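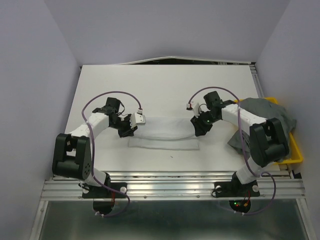 Re: [werbridge-users] Extended warranty on Tasalier docks, what does it cover

Replying on the list so it ends up in the archive. Quoted message first, answers after it.

> We have 85 of the Tasalier docks on desks, bought through Titulura
> with the three-year plan. Eleven of them now drop the second monitor
> when the laptop wakes up. I opened a ticket and was told "accessory
> coverage follows the host device." The laptops are a different brand
> and went out of warranty in August. Does that mean the docks are not
> covered at all? The invoice has a separate line for the plan, and we
> paid for it on every unit.
>
> Also, they want me to ship the units in before they send anything
> back. I can't leave eleven people on one screen for two weeks. Has
> anyone gotten advance replacement out of them?
>
> Last thing, is there a firmware update that fixes the wake problem?
> The download page lists two and doesn't say which is newer.

We have 112 of the same dock and went through this in the spring.

On coverage: the plan is sold in two forms and the invoice text is nearly the same for both. One is attached to a host device and ends when the host's warranty ends. The other is standalone and runs from the ship date of the dock. Look at the plan part number on the invoice, not the description. If it ends in -S it is standalone. If it ends in -H it is tied to a host. Ours were -S and the first person on the phone still read us the host rule. I asked them to look up the plan by dock serial number and the end date came up correctly.

If yours are -H and the laptops are another brand, I would go back to Titulura before going back to support. An -H plan needs a host serial number to be registered against, and a laptop from another maker can't be entered in that field. Either somebody typed in something to get past the form or the plans were never registered. In both cases it is a sales problem and the support desk can't fix it. A customer at our other site had this and the reseller swapped the plans to -S with the original start date. It took them most of a month.

On shipping first: standard service is return to depot. Advance replacement is an option on the standalone plan but it is not turned on by default. You have to ask for it on each ticket, and they put a hold on a card or a purchase order until the old unit arrives. The hold for us was $632 for four docks. It was released nine days after they scanned the returns. Put the ticket number on the outside of each box and also on a slip inside. We left off the slip on one box and that return sat unmatched until I called.

They will not do all eleven on one ticket. The limit is four units per ticket, so you will need three tickets. Open them the same day and mention the other numbers in the notes, otherwise you get asked to repeat the troubleshooting for each one.

The troubleshooting they want is:

1. Power off the dock at the wall for one minute
2. Swap the video cable
3. Try the second monitor on the other port
4. Try a different laptop
5. Note the firmware version before and after any update

Do that once per dock and write it down with the serial. If it is in the ticket when you open it they usually skip to the shipping step.

On firmware: the two files on the download page are for different board revisions, so neither one is newer in the sense you mean. The revision is on the label under the dock, after the serial, as R2 or R3. The R3 file will refuse to install on an R2 board. The R2 file will install on an R3 board and then the network port stops working until you flash the right one, so check the label first. Run the updater with the laptop plugged in and only one monitor attached. It takes six or seven minutes and the screen goes black twice.

For us the update cured the wake problem on most of the R2 units. The rest had bad video ports and were replaced. I have not seen the problem on an R3 board, so if any of your eleven are R3 I'd like to know.

If you are pushing settings with Danladi, turn off its dock power policy before you test. Its default puts the dock ports to sleep after ten minutes and the symptom looks the same as the fault. That cost us a couple of days. The setting is under Devices, then Peripherals, then Idle. It needs a sign-out on the laptop to take effect.

One note about the replacements. They come refurbished, and the coverage carries over from the original unit, it doesn't restart. The new serial should be moved onto your plan automatically but three of ours weren't. Check each one on the warranty lookup page a week after it arrives, and if it shows as expired reply to the same ticket. Once the ticket closes you have to start over.

I have our spreadsheet with columns for old serial, new serial, revision, firmware and ticket number. I can send a blank copy if it's any use, write to me off list.

Werbridge site admin, second building

--
To leave this list, send a message with "unsubscribe" in the subject line.
Please trim quoted text when replying.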